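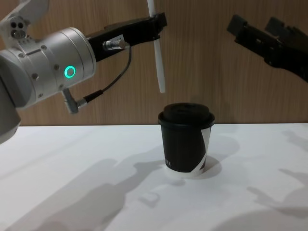
4. Building the bench

4.1 Space and layout

The Vellico bench went up in one corner of Plurmont, a shared workshop where most of the other projects are furniture and bicycles. We wanted two arms facing a common work surface, close enough to hand things to each other, and we wanted members to be able to run a session without one of us standing by. Getting there took most of October, and it was the most enjoyable month of the project.

The first layout put the arms too far apart. Each could reach the middle of the table, but only with the elbow nearly straight, and small corrections at the fingertips turned into large swings further up. Moving both bases inward fixed this at once. We also lowered the table, which gave the wrists room to work level with the top of a cup.

Motion commands go through Indis, a small control program written by workshop members. It runs on an old desktop machine and keeps both arms on one clock. A session can be paused at any point and picked up again later — a feature we added for our own comfort and ended up using every day.

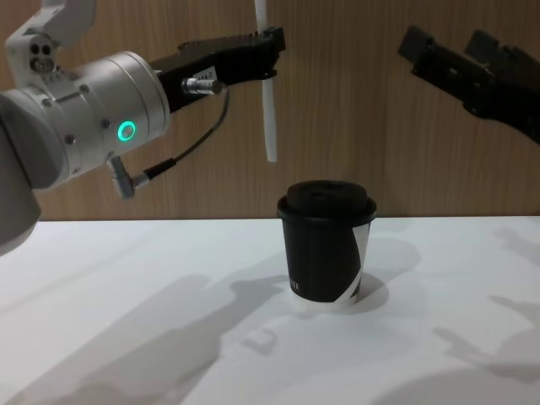
Cable routing deserves more space than papers usually give it. In our first 61 runs, the most common reason for stopping was a snag, usually during a wrist turn that had looked harmless on screen. We tried clips, spiral wrap and a very stiff sleeve, and each one pulled at the connector. What we use now is much simpler. A short thin cable leaves the side of the gripper and hangs in a loose curve below the wrist joint before plugging in at the underside of the arm. The wrist can roll through its working range with slack to spare, and we have been delighted with it.

4.2 The cup task

We chose a task that anyone walking past the bench would understand at a glance: bring a long, thin stick to a lidded coffee cup and lower it toward the lid with one arm, while the other arm waits or steadies the cup. It sounds easy. The lid gives very little room for error, though, and a light cup slides as soon as it is nudged. We recorded 1,489 attempts in all, and set aside 222 of them for testing.

Approach height mattered more than we expected. Coming in at lid level, with the fingers horizontal, let the operator judge the remaining gap from the side (Figure 3). The waiting arm was kept high so that it would stay clear of the first.

Figure 3. Approach to the cup. The left gripper is level with the lid; the right gripper is held above and to the right.

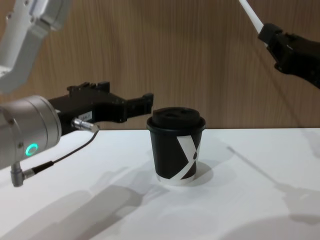
4.3 Sharing the bench

Members trained on the bench in pairs, using a one-page guide called the Lahlou sheet. It covers starting up, stopping, and putting the arms back where the next person expects to find them. More than 3 versions were printed before the wording settled, and the later ones were written almost entirely by people who had never used a robot arm before. Their edits were excellent. They cut half of our text and added the two warnings we had forgotten.

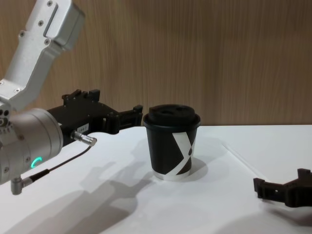 One member who read a draft of this section asked why we had not automated the steadying arm as well, given how little it has to do. We did try. The timing was fine, but the grip closed a little too firmly on paper cups, and we went back to operator control for the recorded attempts. The member has since taken on the grip settings, and those trials will be reported separately.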